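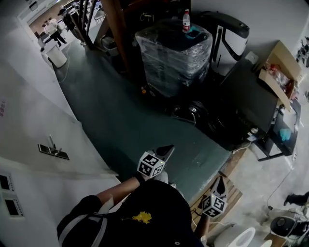 Have you ever tried to teach a puppy to sit? You show it what to do, again and again, until it gets the idea. Robots can learn from us too, and the Skiraslow kit is a really fun way to see how!

The kit comes with 2 grippers that you hold, one for each hand. Squeeze, and the fingertips close. Open up, and they let go. It's a bit like having crab claws (yes, everybody clicks them at first).

See the cube on top of each gripper? It has black and white patterns on its sides. A camera looks for those patterns, and a computer uses them to figure out where the gripper is and which way it's tilted. So when you pick up a sponge, the computer gets a record of every twist and turn your hand made!

One try isn't enough, though. Rosine Moulin helped test the kit, and she recorded the same small job 400 times. She moved slowly and put things in a new spot each time, so the robot wouldn't learn just one place on the table.

Want to try thinking like a robot teacher? Put on oven mitts and move 5 blocks into a bowl. Which part was hardest? Now tell a friend how you did it, step by step, and see if they can copy you!

We use cookies to make this site work better. Accept | Settings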